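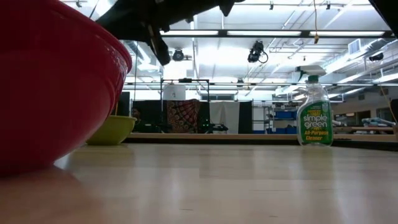 Fiona Forsyth writes that her nesting bowls have been through the dishwasher every night since April and still stack without sticking, and she asks whether lids will be offered for the smaller size.

Lids for the Bevside mixing bowl are now available in both sizes and are sold separately.

Bevside Mixing Bowl
Supplied by Reinholz

The Bevside is a plastic bowl for home and school kitchens. It is suitable for mixing, rinsing and serving. It must not be used in an oven or on a stovetop.

Item number: 152
Diameter, small: 13 cm
Diameter, large: 40 cm
Care: dishwasher, top rack for the small size

Orders are shipped within 15 working days. Schools may request an invoice at checkout. Unused bowls may be returned in their original packaging. Questions about bulk orders should be addressed to Callum Dow, Customer Accounts.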